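Laundry Room FAQ - Kellent House
2018-12-30
By the Rulura Residents' Desk

Answers to what we get asked most, in order of how often we sigh.

Which door is the laundry room?
Ground floor, past the mailboxes. The code is 3088. Please stop taping it to the door.

What does a wash cost?
2 tokens, from the machine by the elevator. It takes bills and resents every one of them.

Why does my red shirt hate my white towels?
It doesn't. It's just generous. Wash reds by themselves the first few times, in cold water, and keep them out of the whites however small the load looks. A towel that has gone pink can go through again with oxygen bleach, provided you haven't put it in the dryer. After the dryer, you own pink towels.

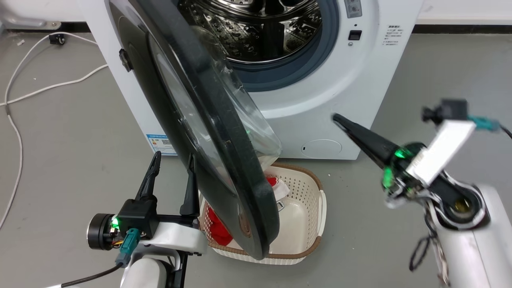 Can I close the washer door when I'm done?
We'd like you to leave it open. A front-loader that's shut up damp starts to smell like a pond by the weekend, and the rubber gasket is where it begins. Wipe the fold with a rag, then feel around in it for coins and socks. One tenant recovered an earring in August and has been unbearable about it ever since.

How much detergent?
Less than you're using. One capful is plenty, two is a foam party.

The drum won't drain. Now what?
Check the filter behind the small cover low on the front. Put a towel down first - it will hold more water than you believe. If it still won't drain, leave a note at the Becerra Street office.

Can I leave my basket on the floor?
For one cycle, which on the quick setting is 35 minutes. Baskets that stay overnight go on the shelf, where they are judged.

Related
- Dryer Lint: A Plea
- Fetmont Annex: Parking and Bikes
- Recycling Days at Kellent House
- Lost Socks, Current Holdings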